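4.2 Grasp monitoring and recovery

The planner described in Section 3 hands the execution layer a sequence of short skills: approach, grasp, lift, carry, place, release. Each skill has a start condition and an end condition written over the same state vector, so a failed skill can be retried or replaced without replanning the whole errand. We call this layer Skuvel. It runs at 30 Hz on the robot's onboard computer and reads the head camera, two wrist cameras and the joint currents of both hands.

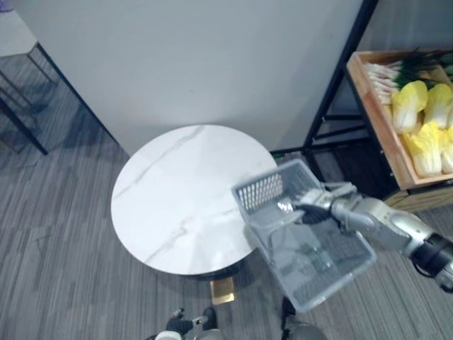 Carried containers were the hardest part of the state to keep current. The first version of Skuvel stored one rigid transform from the palm to the container at grasp time and trusted it until release. That holds for a box. A basket gripped by its rim, as in Figure 6, can hang at a tilt over the side of the table, and the stored transform then puts its floor in the wrong place. The present version refits the basket pose from the head camera whenever the arm has been still for 400 ms, and marks the pose as stale in between. Skills that need the inside of the basket wait for a fresh fit.

Item grasps are handled separately. The wrist camera feeds a small network trained on labels made with the Prenley annotation tool, which returns one of three states: held, slipping or lost. Its output is combined with the finger currents by a fixed rule, given in Appendix B. 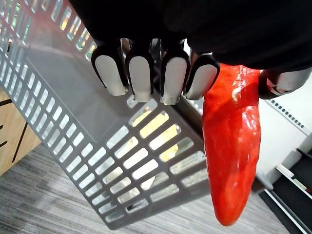 We tried learning this rule as well, but the learned version was slow to report a lost item when the two signals disagreed, and we went back to the fixed one. A slipping state pauses the arm and closes the fingers by one step. If the state has not changed after two steps, the item is lowered to the last known support surface and the grasp is planned again.

Soft packaging needs a different threshold. The currents rise slowly as the material gives, and there is no clear contact event to trigger on.

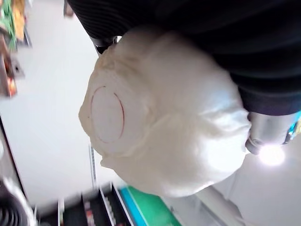 For these items Skuvel uses the slope of the current over the last 84 samples and ignores its absolute value. The threshold was set by hand in April and was not changed for the trials reported below.

Figure 6. Views from the head and wrist cameras in the Nistalwood mock store. 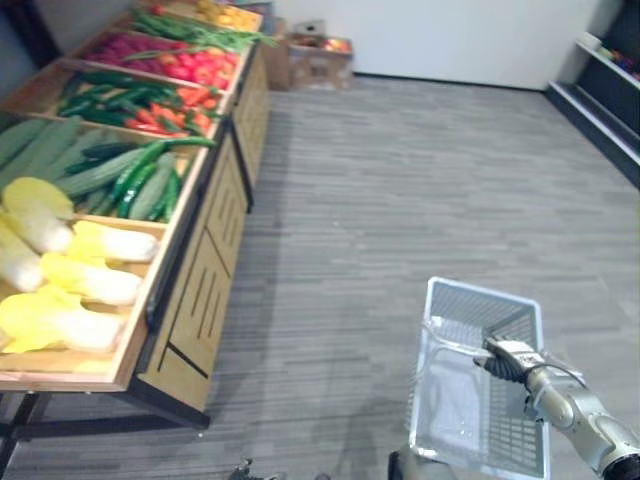 4.3 Trial procedure

Each of the 44 trials began with the robot at a marked start position and an item list drawn at random. The operator could stop the robot at any time but could not correct a grasp. Othmane Samir wrote the logging code and reviewed the stopped trials.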